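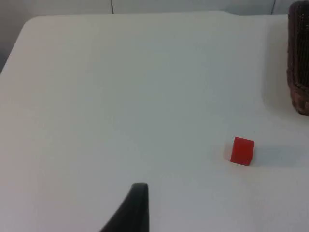
Mbali Molefe teaches the robot at Utine the same way every morning, with her left hand on a controller and her eyes on the arm. She moves the controller and the arm moves with it. When she squeezes the trigger, the gripper closes. The job this week is to pick something up from a white table and put it in a basket, and the object is a small red cube. It sits well out in front of the basket, with open table between the two. She has to bring the black finger over from the left, get down to the cube without knocking it, close, lift, and carry it back to the basket.

"People watch me for a minute and say, is that all?" Molefe said. "Then they try it, and they push the cube off the table."

Utine is a small company in a former print shop. It wants to sell arms to packing businesses that change what they pack too often to pay a programmer each time. The plan is that a worker on the floor would show the arm the new job, and the arm would learn it from the recordings. Each run is called a demonstration, and the company asks for 200 good ones before it trains anything.

Tumelo Magagula, who runs the teaching sessions, spent most of March finding out what "good" meant. His first set of recordings came from engineers who were quick and tidy. The arm trained on them did well as long as the cube was close to where they had put it. When the cube was moved or turned to a new angle, the gripper came down beside it, closed on air, and went to the basket with nothing.

"It did the whole motion," Magagula said. "It even opened over the basket."

Now the operators move the cube after each run and turn it so it does not sit square to the gripper. They are also asked to make small mistakes on purpose and fix them. If the finger comes down too far to one side, they stop, back off and come in again. Those runs take longer, and at first the engineers wanted to throw them out.

There are two ways to teach the arm at Utine. One is remote control, which Molefe prefers. The other is to switch the motors to a loose setting and push the arm through the job by hand. Johannes Buthelezi worked for years on a bottling line before he came here, and he teaches by hand whenever he is allowed to. He says he can feel when the wrist is about to run out of travel. The drawback is that his arms and sleeves get into the wrist camera's view, and the arm will not have a person standing next to it later on. His runs have to be replayed by the motors and recorded a second time.

The controller software is called Plomberg, after a street near the first office. Its main fault is delay. Molefe says she stopped noticing it after two weeks, but new operators overshoot, correct too hard, and end up chasing the cube across the table.

The newest set came to 230 demonstrations, and Magagula watched all of them. He marks each one keep or drop and writes a few words beside it. "Hesitates at basket," one note reads. Another says, "Good, but why so high?"

Molefe had written an answer under that one. She lifts high because she does not trust the rim.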